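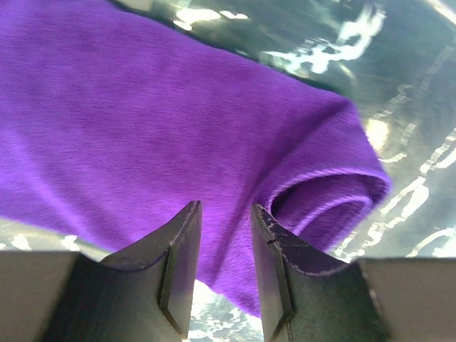 Do I need to know anything about robots to join?
Only which end holds the cloth, and we cover that on the first night.

The Clernon student robotics club is looking for four new members for its folding team. We enter the Losturby Cup in January, in the household tasks class, where a robot has to pick up a cloth, fold it and put it down looking as if somebody cared. Last season we scored 310 points. The winners scored 717 and were very gracious, for a long time, in the parking lot.

Most evenings you will be driving the arm by hand while it records, then sorting the recordings into good, bad and "ask Noémi." We have 1,521 of them so far. Corners are the hard part.
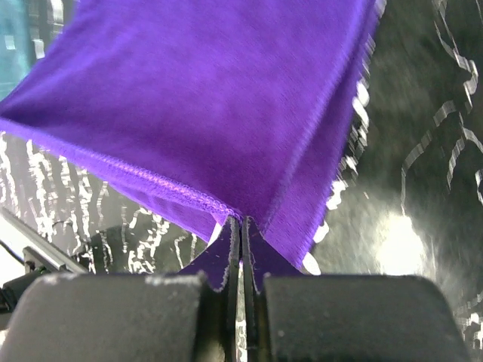 Once a corner is in the grip, the other three still have opinions, so patience counts for more with us than math. Some Python would help. So would being able to fold a towel yourself - two of our current members can't.

Practice is 36 hours a semester in the Deák building, unpaid, with pretzels. Send a few lines about yourself to Viktória Halász or Andor Mészáros at the club desk by Sat 18 August. Please don't attach a résumé. Kálmán reads them out loud.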